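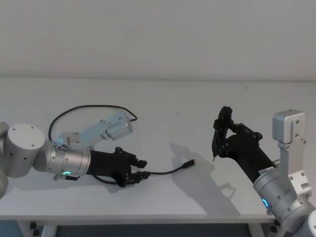 Langes schwarzes Kabel am langen weißen Tisch

Häufige Fragen zur Kabelausleihe

Jolura verleiht Kabel. Das klingt überschaubar, bis man den Posteingang gesehen hat. Zurzeit stehen 528 Kabel im Verzeichnis, dazu kommt eine Kiste, über deren Inhalt Uneinigkeit herrscht. Fragen, die hier nicht vorkommen, gehen an Polyxeni Dimitriou an der Ausgabe. Fragen, die hier vorkommen, gehen erfahrungsgemäß auch an Polyxeni Dimitriou.

Wie leihe ich ein Kabel aus?
Über das Formular auf der Seite »Bestand«. Kabelart und Länge auswählen, Abholtag eintragen, absenden. Die Bestätigung kommt per Mail, meistens noch am selben Tag. Wer im Freitextfeld »so ein schwarzes« schreibt, bekommt eine Rückfrage.

Wann kann ich abholen?
Mittwoch von 15 bis 19 Uhr. Um 18:58 Uhr auch noch, aber dann bitte ohne Beratungsbedarf.

Woher weiß ich, welche Länge ich brauche?
Strecke messen, und zwar so, wie das Kabel liegen wird: an der Wand entlang, um den Türrahmen herum, hinunter zum Boden und am anderen Ende wieder hinauf. Die Luftlinie interessiert das Kabel nicht. Auf das Ergebnis noch einen Meter draufschlagen. Ein Kabel, das stramm zwischen zwei Geräten hängt, findet früher oder später ein Schienbein.

Muss ich das Kabel aufgewickelt zurückgeben?
Ja.

Auch wenn ich es schon im Knäuel bekommen habe?
Das kann nicht sein. Falls doch, bitte melden, dann gibt es intern ein Gespräch.

Wie wickelt man richtig auf?
Wir wickeln abwechselnd: eine Schlaufe normal, die nächste mit der Hand nach innen gedreht, dann wieder eine normale. So hebt sich die Verdrehung auf, und das Kabel lässt sich später auswerfen, ohne sich zu kringeln. Die ersten fünf Versuche sehen furchtbar aus. Thodoris Tzavaras zeigt es gern an der Ausgabe, sofern hinter euch keine Schlange steht.

Ich wickle seit zwanzig Jahren um den Ellbogen. Was ist daran falsch?
Der Mantel wird immer in dieselbe Richtung verdreht, und innen verdrehen sich die Adern mit. Irgendwann liegt das Kabel da wie eine Luftschlange am Aschermittwoch. Mit eigenen Kabeln darf jeder machen, was er will. Mit unseren bitte nicht.

Was tue ich bei einem scharfen Knick?
Erst einmal nicht in die Gegenrichtung biegen. Kabel ausstecken, der Länge nach auf einen Tisch legen und den Bogen mit den Fingern weit aufziehen. Ein sanfter Bogen ist kein Problem, damit kommt jedes Kabel zurecht. Ist der Mantel an der Knickstelle weißlich, rissig oder auffällig weich, nicht mehr einstecken und bei der Rückgabe Bescheid sagen.

Warum braucht man zum Prüfen so einen langen Tisch?
Weil man auf dem Fußboden nach vier Kabeln die Knie spürt und nach acht die eigene Berufswahl überdenkt. Außerdem fällt ein Riss in einem schwarzen Kabel auf heller Fläche eher auf als auf dem Teppich. Zu Hause reicht der Küchentisch. Vorher die Marmelade wegräumen.

Womit mache ich ein klebriges Kabel sauber?
Leicht feuchtes Tuch, ein Tropfen Spülmittel, danach trocken nachwischen. Das Kabel steckt dabei nirgends drin. Klebebandreste lassen sich oft mit dem Daumen abrubbeln, was länger dauert als erhofft. Verdünner, Bremsenreiniger und Hausrezepte aus dem Internet bleiben im Schrank.

Darf ich das Kabel mit Gewebeband fixieren?
Auf dem Boden ja, quer über die Laufwege sogar ausdrücklich. Um die Wicklung herum nein. Dafür hängt an jedem Kabel ein Klettband. Es gehört zum Kabel und möchte mit ihm zurückkehren.

Darf ich ein defektes Kabel selbst reparieren?
Nein. Paraskevi Christodoulou hat einmal eine Lüsterklemme mit Heftpflaster aus einer Rückgabe gezogen und spricht bis heute ungern darüber. Es kostet euch nichts, einen Schaden zu melden. Zettel dran, »kaputt« drauf, fertig.

Was bedeutet die Nummer auf dem Anhänger?
Das ist die Inventarnummer. Wir fingen nicht bei eins an, deshalb gibt es eine 2341, aber keine 12. Die Gründe kennt nur Periklis Kyriakidis, und der ist seit September im Urlaub.

Nehmt ihr Kabelspenden an?
Ja, wenn beide Enden noch dran sind und ihr wisst, wozu das Kabel gut war. Netzteile ohne zugehöriges Gerät nehmen wir nicht mehr. Siehe oben, Kiste.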